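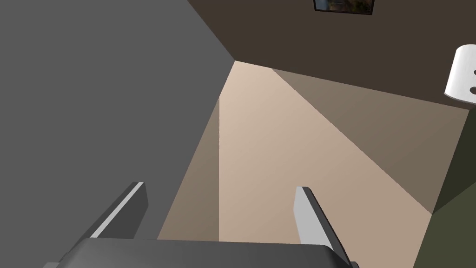 Introduction to Archival Practice
Handout 4: Appraisal and Retention
Instructor: Seija Hyvönen

Appraisal is the process of deciding which records an institution will keep and for how long. Students should read the chapter by Meredith on municipal records before the seminar.

1. Primary and secondary value
Records have primary value for the office that created them. Payroll sheets, contracts and receipts are kept to meet legal and financial duties. Secondary value refers to later use by historians, family researchers and the general public.

2. Retention schedules
A schedule lists each record series with its retention period and final action. The Govindasamy papers, used in this course, consist of 166 folders in 44 boxes. Correspondence is permanent. Duplicate invoices may be destroyed after seven years.

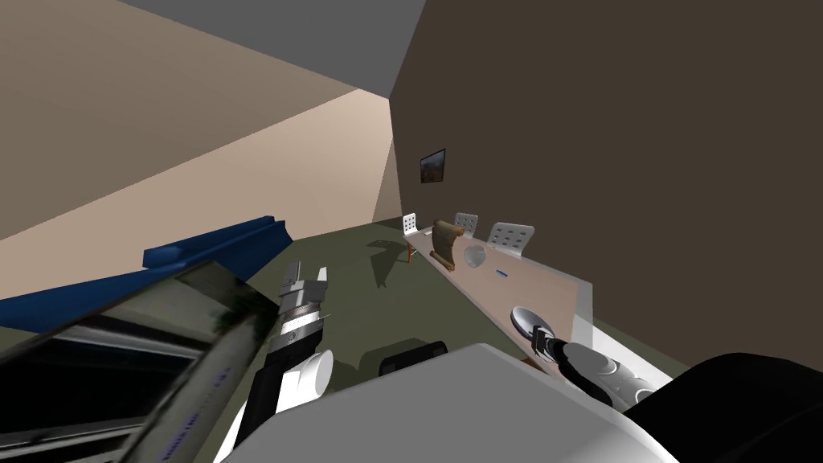

Destruction must be authorized in writing by the head of the office. The signed form is itself a permanent record.

3. Written assignment
Prepare a draft schedule for the Gornus series list. The commentary should not exceed 2,000 words. Late papers are accepted only with the approval of Thandeka Zwane in the department office.

Revised 16 May 2008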